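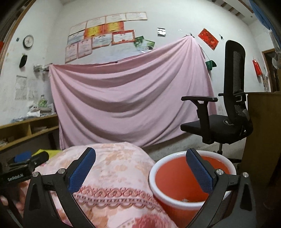 Photo: Candela Garrido

Blog > Family > Paper and Keepsakes

My aunt kept every piece of paper she was ever handed. When she moved into a smaller apartment in September, my cousin Benito Lorente and I got the job of going through it. I had set aside one weekend. It took most of the month, in evenings, from when I got off work until 10 or so.

I'm writing down how we did it because a couple of people asked, and because I'll probably have to do it again for my own parents.

The paper was in two closets and under a bed. There were bank statements going back to accounts that no longer exist, school reports for three generations, warranty cards, recipes cut out of the newspaper, Christmas cards and a lot of certificates. My aunt took night classes for most of her adult life. Typing, bookkeeping, first aid, sewing, first aid again, Portuguese, a two-day course on pruning fruit trees. She got a certificate for each one and she kept them all, along with the ones my cousins brought home from school for swimming and attendance.

Benito wanted to scan everything. I wanted to throw most of it out. We argued about this on the first evening and then agreed on a rule, which was that anything with handwriting on it got scanned and anything printed got looked at once and decided on right there. The rule mostly held. It broke down with the recipes, which are printed but have notes in the margins like "less salt" and "Patricio did not like this."

The scanning was slow. I started with the app on my phone, and the results were fine for letters and bad for anything glossy. Then Aitana Escobar at work lent me a flatbed scanner, and after that I did the phone for quick things and the flatbed for photos and certificates. By the end we had 1,538 files. I know the number because the folder shows it. A lot of those are front and back of the same page, so it sounds like more than it is.

Naming them was the part I underestimated. The scanner gives everything a number and I let it do that for the first few evenings, and then I couldn't find anything. I went back and renamed them with the year first, then the person, then a word or two. If I didn't know the year I put the decade. If I didn't know the person I put "ask" and then read the list to my aunt over the phone on my lunch break. She knew nearly all of them. She also told me stories I hadn't heard, like how she went to Tomar by bus to use her Portuguese and found that the hotel owner only wanted to practice his Spanish.

I should have recorded those calls. I took notes for the later ones, but the early ones are gone except for what I remember.

The originals were harder to decide about. Benito took the letters. My aunt kept the recipes, in a binder, and the photos went into two shoeboxes by decade. The bank statements and anything with an account number went to a shredding place out by the highway, which charged me 64 for the lot and let me stand there while it was done. The warranty cards went in the recycling. I kept one, for a sewing machine she still owns.

That left the certificates. I offered to put them in a folder and she said no, a folder is where things go so you can forget them. Fair enough. My other cousin, Aitana Toledo, suggested framing the oldest ones. I got a price for that and we dropped the idea. She picked out the ones she cared about most and said she'd find somewhere for them. The rest are in a flat box with tissue between the layers. I used plain acid-free tissue from the art supply store.

A few things I would do differently. I'd start with the names and dates, while the person is in a mood to talk, and leave the scanning until later. I'd buy the boxes first, because we had piles on the floor for two weeks and the cat walked through them. I'd put a backup on a second drive from the first night. I only did it after my laptop froze in the middle of the 1970s and I lost an evening's work.

Patricio Robles, the one who did not like the soup, is my uncle. He came by near the end to see how we were getting on. He read recipe cards for an hour and took four of them home with him. I still need to get those back to scan them.

Recent posts
What I keep in the kitchen drawer now
Getting a sewing machine serviced
Moving my aunt, part one
Old bus routes I miss
Labels that don't peel off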